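Ticket: Shared drive goes away and comes back
Site: Stadwood office
Opened by: Lacey Entwistle
Assigned to: Ho-yin Kwan
Priority: Normal (raised to High by opener, lowered to Normal by desk, raised to High by opener)
Opened: 14 March 2022
Status: Closed

Original report

The shared drive keeps dropping. It goes away, the file you are in turns gray and says Not Responding, and then it comes back like nothing happened and you get two copies of everything, one of them called "conflict". I have restarted my computer. I have restarted it again, so please don't ask. It is also happening to Wakana and Hiyori. It is quarter close and I would like this fixed before it is the next quarter close.

Lacey

Entry 1 – Ho-yin Kwan

Called Lacey. Did not ask her to restart. Confirmed that email and web keep working when the drive drops, so the internet line is off the hook for once. Drive is mapped by name to the Kaneko file server. Server uptime is 194 days, which says it isn't rebooting and also says that someone has been ignoring the update reminders. That someone is me. Noted.

Server logs show sessions being closed and reopened. No disk errors. Plenty of free space, apart from a folder called OLD DO NOT USE, which was last used this morning.

Entry 2 – Ho-yin Kwan

Left a ping running to the server from Wakana Sasaki's desk. Clean for a long stretch, then a run of lost replies, then clean again. Drops last anywhere from a few seconds to a couple of minutes. No pattern I can see. Lacey sees a pattern, and the pattern is "whenever I am about to save".

Swapped her patch cable anyway. No change. Kept the new cable in place because the old one had a clip missing and was held in by optimism.

Entry 3 – Ho-yin Kwan

Went on site. The directions I was given for the back room were "big wooden table, gray rack on the left half of it, you can't miss it". I missed it once, because I was sent to the wrong floor.

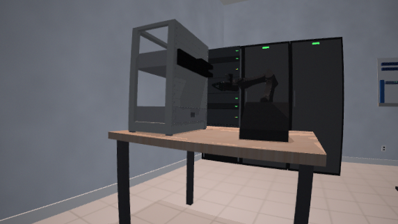
Entry 4 – Ho-yin Kwan

Site visit results:

Power is fine. Switch logs show no ports going up or down during any of the drops, so it isn't a cable and it isn't the switch falling over. Reseated the server's uplink regardless, as tradition requires. Moved the server to a spare port. Drive stayed up for the rest of my visit. Left feeling clever.

Entry 5 – Lacey Entwistle

It did it again. Twice. I have attached a screenshot of the message, and also a screenshot of the first screenshot failing to save to the shared drive.

Entry 6 – Nanami Oda (second line)

Picking this up with Ho-yin. Moving ports and having it work for an hour proves only that it can work for an hour. Questions for the users, please answer all of them even if they seem silly:

1. When did it start?
2. Did anything new arrive in the office that week? Anything with a plug counts.
3. Is it worse at any time of day?

Entry 7 – Hiyori Takagi

1. After the holidays. I think January, but we only complained to each other until now.
2. No, nothing new.
3. It's worse mid-morning, and again when the afternoon shipments go out.

Entry 8 – Nanami Oda

"When the shipments go out" is the best thing anyone has written in this ticket. Hiyori, what do you print shipping labels on?

Entry 9 – Hiyori Takagi

The label printer. The Trultance one. It's not new, it came from the Grerkitz warehouse when they closed that down. We got it in January.

Oh.

Entry 10 – Nanami Oda

Thank you.

Had Wakana clear the ARP table and look up the server's address during a drop. The hardware address that came back is not the server's. Asked for the label printer to be switched off and repeated it – correct address, drive back straight away. Switched on, sent a label, and the drive was gone within 60 seconds.

The printer still has the static address it was given at the warehouse, which is the same address the file server has here. Whenever it woke up to print, it told the whole office that it was the file server. It then dozed off again and the server got its mail back.

Entry 11 – Ho-yin Kwan

Went back on site to fix it properly. Printer set to DHCP with a reservation, ending in .66. Printed a settings page and taped it inside the lid. Updated the label software on Hiyori's PC to point at the new address. Also checked the rest of the address list against what is really plugged in and corrected 5 entries, including one for a fax machine that left before I was hired.

Added a note to the site page on how to find the back room, with the floor number this time.
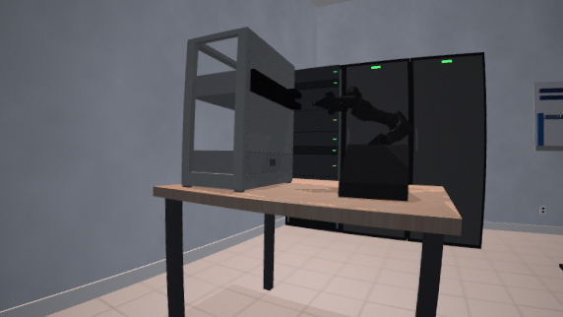 Back room, Stadwood. The table with the gray rack frame on the left half.

Server updates installed after hours, with Lacey's written permission. Uptime is back to a number I can say out loud.

Entry 12 – Wakana Sasaki

No drops on my side. Ping ran all day without losing one. Can I close the black window now?

Entry 13 – Ho-yin Kwan

Yes, you can close the black window.

Entry 14 – Lacey Entwistle

Working. I have roughly a hundred files called "conflict" if anyone wants them. Please leave this open until I've finished quarter close.

Entry 15 – Nanami Oda

Left open as asked. For the knowledge base: if a file share drops and the switch shows no port changes, check for a duplicate address before swapping cables. Compare the hardware address during a drop with the one on the server itself. Secondhand equipment gets a factory reset before it goes on the network, label printers included.

Entry 16 – Lacey Entwistle

Quarter close done. You can close it. The conflict files are in OLD DO NOT USE.

Resolution: Duplicate static IP address on label printer. Closed by Ho-yin Kwan.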